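The man who doesn't believe in your dish soap
7/12/22

Alby Cartwright spent 20 years writing the backs of bottles. If you have ever squinted at the words "cuts through grease" at the sink, there is a fair chance you were reading him, or someone he trained. He quit the trade in July, four years ago now, and he has been rude about it ever since.

I went to see him in Dakamton expecting a convert's speech. I had read his newsletter, Farero, and I don't trust people who make a second living by telling on the first one. He put the kettle on and told me I was right not to.

"I got paid to say it worked, and now I get paid to say it doesn't," he said. "You should want to see some proof either way."

So I asked for some. His main claim is that most households use far too much detergent, and that the packaging is set up to keep it that way. The word he kept coming back to was "squirt." No label he worked on ever gave an amount for washing a sinkful of plates by hand.

"We had a number. The lab gave us a number, in teaspoons," he said. "It never got as far as the label. Somebody would say it looked fussy, and it did look fussy. I'm the one who cut it, half the time."

Could he show me that number on paper? He could not. He said he left the files behind when he left the job. I wrote that down and he watched me write it down.

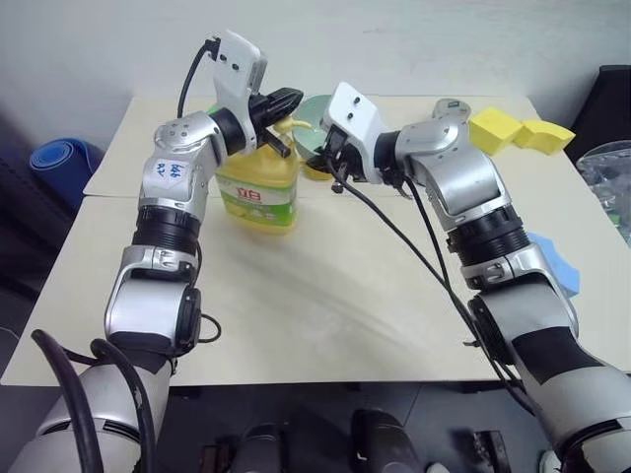 He is on firmer ground with pumps. A pump gives you whatever the spring gives you, he said, and people press twice out of habit. His sister-in-law, Anong Sukprasert, kept a tally in her own kitchen for 40 days, with one press allowed per wash. She joined us at the table with the notebook.

"The plates came out the same," she said. "The roasting pan didn't. I had to go back in with more for the roasting pan, and he leaves that part out when he tells it."

He does leave it out. I checked the newsletter when I got home.

I also called Rattana Paisan, who runs the kitchen at Unnithan, a lunch place that turns over a lot of dishes and buys its detergent in drums. She had heard Cartwright's argument before and wasn't much moved by it.

"If my people use too little, I get a greasy glass and a complaint," she said. "If they use too much, I pay a bit more and the rinse takes longer. I know which one I'd pick." She did say that water temperature matters more than he lets on, and that a new hire with cold water will empty a bottle trying to make up for it.

When I put this to Cartwright he was quiet for a bit – the only time all afternoon.

"She's right about the water," he said. "I never wrote a word about water. You can't sell water."

He now wants a plain dose printed on every bottle, in spoons, in type you can read without glasses. I asked who would make that happen. He named a shoppers' group called Wument, which has 40 members and meets every 3 months. I asked what it had done so far, and he said it had written a letter.

Anong laughed at that and got up to do the cups. She pressed once, looked at the sponge, and pressed again.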